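Grip fault on the packing robot at Kestodstead: what we found 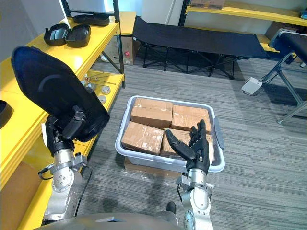
On 05/10/2023 the Udari team stopped all bin packing at the Kestodstead site after the robot's left hand failed to release a part on command. The fault had been in our log since September, but only as short warnings, and we treated them as noise. I think now this was our mistake. The job is a simple one to explain: the robot packs a grey plastic bin, and the taped cardboard boxes must stand close together in two rows. One hand works over the bin, the other can hold something large, and this is where the trouble begins. With a big padded object in the left hand, the control software Mota must keep the grip force steady while the right arm moves. In the failed run it continued to close the fingers after the release command was sent.

The delay was up to 20 seconds. No person was hurt and no part was broken, but a colleague had already stepped near to take the object, and this is what worries us most.

We went through 164 recorded runs and found the same late release in 69 of them, almost always much shorter. All of them had the left hand loaded and the right arm in motion. When only one arm was working, we did not see it — also not with heavy parts. Our friends at Urell repeated the test on their own robot and got the same result, so we do not blame the hand itself. Most probably the release message waits behind the arm messages.

Until the correction is installed, please follow these 2 rules. Stop the right arm fully before you ask the left hand to open. Do not reach for a held part until the screen shows "open" — press the emergency stop if it does not come.

If you have seen the same warning at your station, send us the log, even if it looks harmless.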